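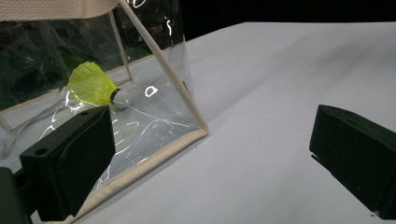

Slide 1. Clear pouch with beige fabric trim, holding a yellow shuttlecock.

June 13, 2024
Takumi Higuchi

Speaker notes: Storage of Small Sports Equipment

Good morning. Please leave the opening slide up during the introduction.

The Plidbridge recreation office lends badminton equipment to 65 member households. Until last August, shuttlecocks were returned to a single deep bin, and staff spent nearly 40 minutes a week sorting them. The office now uses clear pouches.

Point to the shuttlecock. The yellow skirt can be seen through the plastic, so staff at the desk can check a pouch without opening it. Members have asked about glare. The plastic does reflect light, and under ceiling lamps a pouch may need to be turned before its contents are plain.

Pause for questions on cost.

Next, the packing rules. Each household may borrow two pouches at a time. Nothing heavy is to be placed on top — a bent skirt affects flight. Rackets are stored separately, on the Skollance shelving.

Move to slide 2, the lending schedule. Printed copies are on the side table.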